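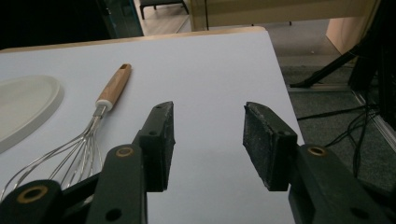

Reading a set of station drawings: what does the dashed line on the concourse plan mean?

Posted in: Architecture and Buildings > Drawings and Plans

I'm on the residents' panel for the new interchange at Ludcombe, where the bus station and the rail platforms are going to be joined by one covered hall. We were sent the planning set as PDFs and asked for comments by the start of December. I don't have a building background and I'm stuck on a few things in the ground floor plan.

First, there is a heavy dashed line that runs all the way round the outside of the hall, well beyond the walls. On the north side it goes out over the taxi rank and on the south side it stops just short of the curb. Is that a property line, or something that will get built? It isn't in the legend.

Second, the columns are drawn as solid black circles on the ground floor, but on the roof plan they turn into a kind of branching shape with thin lines going out from each one. Are these the same columns?

Third, the text on the sheet says "FFL +12.600" in the hall and "FFL +12.450" at the bus bays. I take it these are heights, but heights above what? The hall is not 12 meters up in the air. It is at street level.

I tried the firm's office and was told to put it in writing, which I have done, but I would like to understand the drawings before the next panel meeting. Any help appreciated.

kevatano_south

Asked October 21, 2019

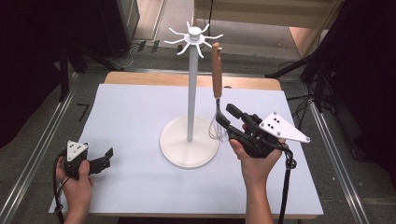 Answers

Myrto Economou

I worked in an architect's office for a number of years, mostly on transport jobs, so I can help with most of this.

The dashed line is almost certainly the edge of the roof. A floor plan is drawn as if the building were sliced through at a bit above waist height and you were looking down. Anything above the slice that matters to the plan gets drawn dashed. On a station hall with a big overhang you nearly always see the canopy edge shown this way, and people often leave it out of the legend. To check, open the roof plan and compare the outline with the grid lines (the letters and numbers in bubbles along the edges of the sheet). If the roof edge falls at the same distance from grid A as your dashed line does, you have your answer. A property line is more often a long dash with one or two dots, and it would normally carry on past the building and close around the whole site.

The columns are the same columns. What you describe sounds like a tree column, where a single post splits into arms near the top and each arm holds up part of the roof. At floor level you only see the post, so it is a circle. On the roof plan the arms are shown because that is where they do their work. The section drawings will make it much clearer than either plan. Look for a sheet called something like "Section A-A" and find the matching A arrows on the floor plan, which tell you where the cut was made and which way you are looking.

FFL is finished floor level. The heights are measured from a fixed datum, usually the national one, which is set close to mean sea level. So +12.600 means the hall floor is 12.6 meters above that datum, and the ground in that part of town is presumably close to the same height. The number to pay attention to is the difference between the two. The bus bays are 150 mm lower than the hall. That is a normal curb height, so it may be exactly what was intended, but I would ask how wheelchair users get from one to the other and where the dropped sections are. There should be small arrows with a gradient written beside them, such as 1:20. On most plans the arrow on a ramp points up the slope, but some offices do it the other way, so check it against the levels.

One more thing for your panel. Check the revision letter in the bottom right corner of every sheet. On one job I saw a whole public meeting spent arguing about a stair that had been taken out two revisions earlier.

cevel_rd

its the roof. same thing on the library plans, dashed all round

Kang Street Reader

Agree with the above on the roof line, but be careful about assuming every dashed line is something overhead. Dashed lines are also used for things that are hidden below, such as drains and foundations, and for existing structures that are going to be demolished. On a site like Ludcombe, where the old bus shelters are coming down, you may well have all of these on the same sheet. Usually the line weight or the dash length is different. Zoom in to 400 percent or so on the PDF and you will see it.

I would also look at whether the canopy really covers the walk from the bus bays to the hall doors. You say the line stops short of the curb on the south side. If it does, passengers will step off the bus into the rain before they are under cover. Measure it with the scale bar and not with the stated scale, because the PDF may have been printed or saved at a different size from the original.

Not sure about the tree columns. They could be rafters and not arms. The sections would settle it.

Comments

kevatano_south: Thank you all. I found the section and they are arms, 6 to each column. The roof outline matches the dashed line on the north and east sides. On the south side the roof plan goes out further than the ground floor plan does, by around 2 meters.

Myrto Economou: Then look at the revision letters on those two sheets. If one is older, that would explain it. Either way it is worth putting in your written comments, with both sheet numbers.

kevatano_south: Roof plan is revision D, ground floor is revision C. I will send that in and ask which is current.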